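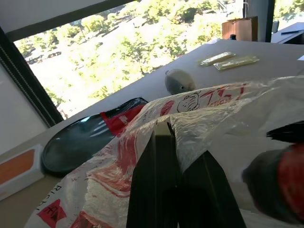

Plumero — grasp planning for soft, shiny, annoying stuff

Download | Docs | Licensing | Changelog

Version 7 is out now

I started writing Plumero the summer I got tired of watching planners fall over on plastic bags. Boxes were fine. Cans were fine. Then someone would leave lunch on the table and the whole stack would just sit there, because the depth map had a hole in it the size of a takeout order and the planner had no idea there was anything to grab.

So that's what this software is for. Plumero takes a wrist camera stream and your gripper geometry and gives you back grasp candidates on things that fold, crumple, stretch and throw glare all over the place. It runs on the edges and creases it finds in the color image first, and only asks the depth for help where the depth can be trusted. If you've got a parallel gripper with flat fingers, you're in good shape. Suction people, I love you, but you'll want something else for now.

What you get

Fold finder. It looks for ridges in thin material and scores each one by how much there is to pinch, which way it runs and whether the fingers can get on both sides of it. A wrinkled white bag with printing all over it used to be my nightmare case (big red lettering looks an awful lot like an edge if you're a computer). Print and creases now get separate maps, and you can view both live while you tune.

Glare handling. Tables by windows are real life! You get a slider for how much the planner should care about bright streaks, plus an auto mode that I leave on most days. At 2 in the afternoon with the blinds up I still nudge it by hand.

Clutter mask. Sauce packets, lids, bottle caps, a paper bag at the far end — draw a keep-out region or let the mask guess, and the planner won't send a finger through any of it. The guess is good on small stuff lying flat. It's weaker on dark glossy things, so check those before you hit go.

Finger self-mask. Your own gripper takes up a big chunk of a wrist view, and older versions would happily plan a grasp on it. You now load a finger outline once and it gets ignored for good. Black fingers with deep shadow between them work without any extra setup.

Replay. Every plan gets saved with the picture it came from, the candidates it turned down and the reason for each. This is my favorite part of the whole thing and the part I use most. You can scrub back, change one setting and see what the planner would have picked.

What it runs on

Any Linux desktop with a decent graphics card. There's a CPU mode too, which is slow but handy for going through replays on a laptop. Drivers are included for the Baird arm controller, and there's a plain socket interface for everything else. If your arm can take a pose and a finger width, you can hook it up in an afternoon. The Aner bridge is still in beta — it works, but you have to restart it if you swap cameras while it's running, and I haven't tracked that one down yet.

Camera calibration is built in. Print the sheet from the docs, tape it down flat (really flat, please) and run the wizard.

What's in the sample pack

The sample pack has 2264 saved plans on bags, wrappers, pouches and towels, all in replay format. Load it before you plug in any hardware. You'll get a feel for the scoring a lot faster that way, and you can throw your own settings at it without worrying about bending a finger.

Things it won't do

It doesn't weigh anything or know what's inside a bag. It doesn't do knots. It picks where to pinch and how to get there, and after that your own controller is in charge of how hard to squeeze and how fast to lift. Clear film on a white table is still hit or miss, and I'd rather say so here than in a support email.

Licensing

One license covers one arm and includes updates through the next major version. Labs and schools get a discount, just write from your school address. The free tier has every feature and stops after 1000 plans a month, which is plenty for trying it out and for a lot of hobby setups too.

Support

It's a small shop in Plestville and I answer the mail myself, usually first thing Monday for anything that came in over the weekend. Attach the replay file! I can't do much with "it missed the bag," but with the replay I can normally tell you which setting to move.

Upgrading from version 6: your finger outlines carry over, your glare settings don't. Export them first from the Tools menu.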